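4.3 Container access: the zippered bag

Among the chores in the Eststead set, opening and closing a soft bag remains the one on which bimanual policies lag furthest behind teleoperation. Drawers and hinged lids move along a fixed path. A fabric flap does not, and its shape after each contact depends on how the rest of the bag has settled. Following Yau and Trịnh, we treat access as two subtasks, flap control and zipper traversal, and score them separately. 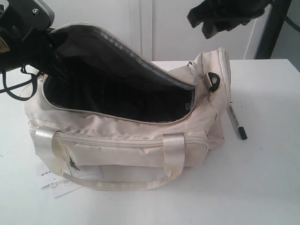 Figure 3. Flap control on the duffel bag. One gripper holds the upper flap raised, exposing the black lining; the other is suspended above the right end of the bag.

We collected 500 demonstrations and held out 49 for validation. The Irar baseline was trained on the full task, while Greleck was trained on each subtask and joined by a learned switch. Flap control was the easier of the two for both policies. Most failures came from grasping a single layer near the zipper tape and losing it during the lift.

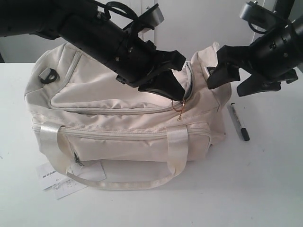

Zipper traversal is less forgiving. The pull is small, hangs freely, and is easily hidden by the fingers that approach it – wrist views help only until the final few centimeters. With no rigid frame to react against, pulling on the slider also drags the bag, so the second arm must anchor the fabric close to the seam. Greleck learned this anchoring in 9 of the Shabalala household layouts but did not transfer it to the remaining three, where it tended to release early. We therefore report traversal results by layout in Section 5.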